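Unit 4: Title and technical sponsorship in circuit racing
Reading time: 2 minutes

A sponsorship agreement sets out what the sponsor pays, what the team supplies and how each side may use the other's name. Payment may be in cash or in kind. Goods in kind are entered at list price less any trade discount.

Take the Nidstead agreement used in Unit 3. Zarosetti supplies the team with printing film for a term of 2 seasons, up to 3,000 metres a season. The team grants space on both door panels and the rear wing. In the first season 854 metres were drawn – well under the limit. Unused stock does not carry over. 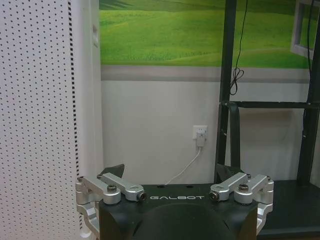
One reply in the Saturday group was that a sponsor in kind has no reason to care how much is drawn, as the door panels stay the same size either way. The contract price supports this, but the renewal does not. A low draw weakens the team's case for the same space at the same value.

Exclusivity is drafted by product class. Sperling, a maker of inks, may sign with the same team provided "printing film" is defined narrowly. Starnumon sells both, and would need written consent.

Termination: 20 days' notice after a missed round, unless the round was cancelled by the organiser.

Read clauses 5 to 9 before the next session.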